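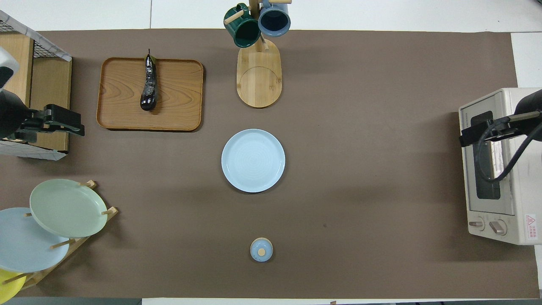
Lech Czarnecka wrote that the eggplant came to the Gurkgate valley by accident, in a seed packet sold as peppers, but parish records show that it was grown there by 1694.

The eggplant is a warm-season vegetable of the nightshade family, related to the tomato and the potato. Fruits may be purple, white, green or striped, and the dark purple kinds are the most widely sold. The flesh is spongy and soaks up oil when fried.

Cultivation
Seeds are started indoors and set out after the last frost. In the valley the first fruits are picked in July. Growers cut the stem with a knife, as pulling can tear the branch. The local variety, Bomard, is short and thick-skinned. It was nearly lost after a hard winter, and the seed list of 2000 gave only one source for it, a garden in Pawłowska.

Use
Bomard is mostly baked or pickled. Older recipes call for salting the slices first, a step many cooks now skip.

See also: Tomato; Nightshade family; Gurkgate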